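December — Regional climate plan, working notes, entry 2

Review of the draft heating chapter continued with Llinos Kneath. The Eynon valley district has now returned its figures, and its target for public buildings stands at a 45 per cent cut in fuel use. Fallow district has asked for up to 100 per cent of its school boilers to be replaced under the same grant. The grant terms do not at present allow this, and a written answer is owed to them before the chapter goes forward.

The Morkia model was run again with the corrected winter temperatures. Results for homes are close to the earlier run; results for offices are not, and the cause has yet to be traced. Colleagues should not quote the office figures until then.

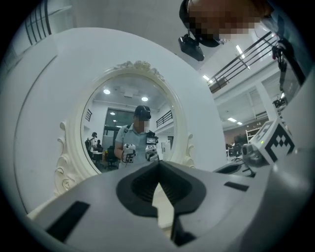 The Cusik returns remain incomplete. Of the 70 buildings listed, several carry last year's meter readings entered twice — see the marked rows in the shared sheet. L.K. will write to the district office and request the original bills.

To be settled: whether leased buildings count towards the district total or the landlord's. Both methods are in use across the region and the guidance is silent.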